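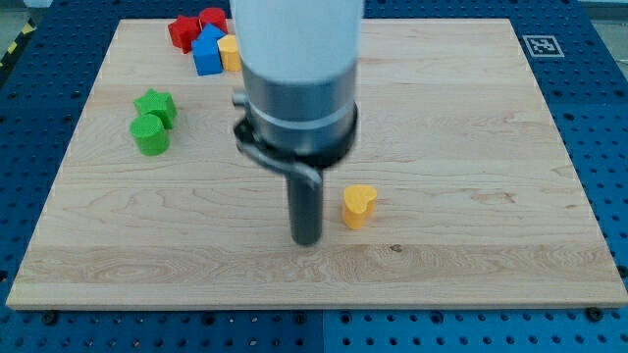 Reading time: 8 minutes

Chapter 11
What Wood Does When Nobody Asks It To

Most people who buy a solid wood tabletop are told one of two things about it. Either the wood was "fully dried" and will never move again, or it is "alive" and will do as it pleases. Both claims sell furniture. Neither holds up well, and this chapter is largely an attempt to replace them with something you can measure.

Start with the word "dry." A board leaves the kiln with some water still in it, held inside the cell walls. Put that board in a damp room and it takes on more. Put it in a heated room in winter and it gives some up. As the cell walls gain or lose water, the board gets wider or narrower. It hardly changes in length, and for most indoor work you may treat the length as fixed. A seller who promises that a maple panel has finished moving is promising something about the air in your house.

The second claim is harder to argue with, as it says so little. Wood is dead by the time you can sand it. Its movement follows from the species, the way the board was sawn, and the humidity around it. A flat-sawn board moves more across its width than a quarter-sawn one of the same size. Knots and wavy grain complicate matters, and a surface with several streaks running through it may not stay as flat as a plain one. That makes the result hard to predict in detail. It doesn't make it a mystery.

Then there is the finish. The Plandale workshop notes, which we return to in Section 11.3, record 236 panels, half of them oiled and half varnished, weighed each March and again on 21st November. The varnished panels changed weight more slowly. They still changed. You will find plenty of labels that say a coating "seals" wood, and you should read the word as "slows."

We will be equally careful with our own evidence. The Plandale panels all came from one mill and were kept in one building. Nothing in the notes tells us how a table behaves beside a stove, or how a panel fares after 100 years, and we won't pretend that it does.

Before you read on, write down your answers to these:

Why might a wide panel crack if it is glued firmly to a frame on all sides?
What would you need to know about a room before choosing a board for it?
If a product label says "stable," stable compared with what?

11.1 Water in the cell wall

Green wood holds water in two places. Some of it fills the hollow centers of the cells, and losing that part changes the weight of the board but has little effect on its size. The rest is bound in the walls, and it leaves last.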